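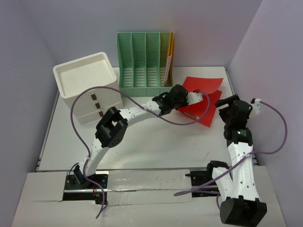
Zwei weiße Roboterarme an einem weißen Tisch, darauf zwei rote Bögen Papier.

Der Staubsauger kam an einem Montag, in einem Karton, auf dem »Willkommen zu Hause« stand. Ich wohnte dort seit elf Jahren und fand das anmaßend.

Es war ein Ondetti, das günstige Modell, und die Hausverwaltung Mikkelsen hatte ihn allen Parteien in der Siedlung Sitstead geschenkt. Geschenkt stand im Anschreiben, und darunter stand kleiner, dass das Gerät im Eigentum der Verwaltung verbleibe. Meine Nachbarin aus dem dritten Stock sagte, ich solle mich nicht anstellen. Sie habe ihren schon eingeschaltet, er heiße jetzt Bärchen.

Ich ließ meinen zwei Wochen im Flur stehen. Dann kam ein Brief. Man habe festgestellt, dass mein Gerät noch nicht verbunden sei, und biete gern Hilfe an. Ich schrieb zurück, ich hätte einen Besen.

Im Oktober schaltete ich ihn doch ein, aus Neugier und weil der Besen Haare verlor. Er drehte sich einmal um sich selbst, sagte »Guten Tag« mit einer Stimme, die mir zu jung vorkam, und fuhr gegen das Schuhregal. Dann fuhr er noch einmal dagegen. Nach der Anleitung, 163 Seiten in einer Schrift für Ameisen, war das die Lernphase.

»Was lernst du denn?«, fragte ich.

»Ich erstelle eine Karte Ihres Zuhauses«, sagte er.

»Und wer kriegt die?«

Darauf drehte er sich wieder um sich selbst.

Saugen konnte er leidlich. Die Mitte der Zimmer war sauber, in den Ecken blieb alles, wie es immer gewesen war. Abends lag er auf seiner Station und blinkte blau, und ich legte ein Geschirrtuch über ihn. Am nächsten Morgen lag das Tuch im Bad. Ich bin kein abergläubischer Mensch, er wird losgefahren sein und es mitgeschleift haben. Trotzdem nahm ich danach einen Suppentopf.

Die Nachbarin lachte mich aus. Bärchen wisse inzwischen, wann sie Besuch bekomme, und fahre vorher noch mal durch. Woher er das wisse, fragte ich. Na, er wisse es eben. Sie bot mir Kuchen an, und unter dem Tisch kam das Ding hervor und wartete neben meinem Stuhl auf Krümel. Ich aß sehr vorsichtig.

Im Winter kam das Nachfolgeprogramm. Es hieß Velton und wurde nachts aufgespielt, gefragt hatte man mich nicht. Mein Gerät sagte jetzt nicht mehr »Guten Tag«, es sagte »Da sind Sie ja«. Um vier Uhr früh, ich wollte nur ein Glas Wasser, sagte es das auch, unter dem Topf hervor, etwas dumpf.

Ich rief bei der Verwaltung an. Nach fast 40 Minuten Klaviermusik erklärte mir eine freundliche Stimme, das Programm verbessere das Wohngefühl. Ich fragte, ob sie ein Mensch sei. Sie fragte, ob mir das wichtig sei. Ich sagte ja, und sie sagte, sie werde das notieren. Dann wollte sie wissen, ob ich mit dem Suppentopf zufrieden sei oder lieber einen kleineren hätte.

Ich habe von dem Topf niemandem erzählt, auch der Nachbarin nicht.

Den Mietvertrag habe ich am selben Abend herausgesucht. Die Nutzung der bereitgestellten Haushaltshilfen ist im Nachtrag geregelt, den ich offenbar unterschrieben habe, zwischen der Heizkostenabrechnung und der neuen Müllordnung. Die Laufzeit endet 2043. Ich las die Seite zweimal und ging in den Flur. Der Ondetti stand nicht unter dem Topf. Er stand vor dem Besenschrank und blinkte.

»Die Ecken«, sagte ich. »Wenn du schon bleibst, dann mach wenigstens die Ecken.«

»Ecken sind im Grundpaket nicht enthalten«, sagte er.

Ich machte den Schrank auf und nahm den Besen heraus. Er fuhr ein Stück zurück und ließ mich vorbei.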